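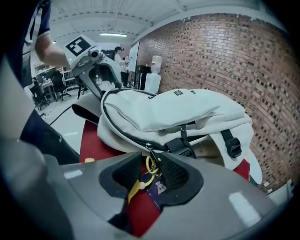

Imitation learning from hand-held grippers depends on a quantity that most published accounts pass over in a sentence: the agreement, at every moment of a demonstration, between what the two hands are recorded as doing. Over the past months our group has examined this agreement for tasks involving soft goods, and I am recording the method and the first result on this page ahead of the longer report. The backpack task is the one that has taught us the most. A light-colored bag lies on its back with its large flap folded over, two black buckle straps hang loose at the front, and a gripper must work on each side of it. The second gripper carries a square black-and-white marker on top, with the camera lens just beside it, so that its position can be read from the view of the first whenever the marker is in sight. The study concerns what happens to a learned policy when that reading is good, when it is poor, and when it is missing.

Background

In single-hand work, each demonstration is stored as a path of the gripper relative to its own starting point. Errors in the path grow slowly, and a policy that looks at fresh images several times a second can usually absorb them. With two hands, the same errors become differences between hands. If the left path has drifted one way and the right path another, the training data describe a pair of hands slightly farther apart, or slightly closer together, than the pair that held the bag. For a rigid box this may be tolerable. For a flap or a strap under tension, a small difference separates a firm hold from a missed one.

The approach we inherited from earlier work in the laboratory was to align both paths to a shared map of the room, built at the start of each session. It is a sound approach, and we continue to use it. Its weakness is that the map is least reliable when the cameras are close to a large, plain surface, and a pale bag filling most of the view is exactly that.

Method

We collected 400 two-handed demonstrations on bags and similar items, divided among 8 operators. Each demonstration was processed in three ways. In the first, both paths came from the shared map alone. In the second, the map was corrected whenever one gripper's camera could read the marker on the other. In the third, which we call the Zurkesby variant after the street where the idea was first discussed, the marker readings were given to the policy directly as an additional input, together with a flag stating whether the reading was current.

My colleague Zdenka Stoyanova wrote the correction step. It is deliberately simple. A marker reading is accepted only if it agrees with the readings immediately before and after it, and the correction is spread over the interval between accepted readings so that neither hand appears to jump. Earlier versions with a more elaborate filter gave smoother paths and worse policies, and we do not yet have a full explanation. Our working view is that the filter removed small, quick movements which operators make on purpose, particularly when they are easing a strap free from a fold.

All three sets were used to train the same network with the same settings. Evaluation consisted of 100 attempts per policy on the Ronddale bench, a two-arm station on which the grippers are fitted with the same finger pads used for collection. An attempt was counted as a success if the flap was opened and laid back, and the bag remained within the marked area. The person resetting the bag between attempts did not know which policy was loaded.

Result

The corrected set produced a clearly better policy than the map-only set. The improvement was concentrated in the early part of the task, when both grippers approach the bag and must close on the fabric at nearly the same time. Map-only policies tended to close one hand early and drag the bag toward that side. After correction this failure became uncommon.

The Zurkesby variant was less consistent. When the marker remained in view, it performed as well as the corrected set and at times finished the task with less hesitation. When the marker was hidden for long periods, it performed worse than either of the others. The flag appears to have been of little help. Mechthild Koller reviewed the recordings of the failed attempts and noted that the arms often paused at the moment the marker disappeared, as though waiting for it to return. She has proposed hiding the marker at random during training, and a run with that change is in preparation.

One observation was not part of the original plan. Operators differed considerably in how often they kept the second gripper visible to the first, and the difference was related to where they stood. Those who stood at the end of the bag lost the marker behind their own fingers more often than those who stood at the side. We have since changed the written instructions to ask for a side position, and the sessions recorded under the new wording will be analyzed separately - mixing them with the earlier ones would make both harder to interpret.

Limitations

The evaluation used one station and a small number of bags. Straps were present on most of them, but opening a buckle was not part of the task, and the finding should not be extended to buckles. The definition of success is also generous. A policy that opens the flap roughly and one that opens it neatly receive the same mark, and a second measure based on the force recorded at the wrist is under discussion.

It should be added that correction is not free. Processing the full set with the marker step required more computing time than the map step alone, most of it spent rejecting poor readings. For collections of a few hundred demonstrations this is of no consequence. For the larger collection planned with Tralgate in November, which is to reach 900 demonstrations, the step will have to be rewritten.

The correction code will be released with the report once the internal review is complete. Groups working with a similar arrangement of markers and cameras are welcome to write to me beforehand, particularly if they have data in which the marker is hidden for long stretches.

17 Jun 2022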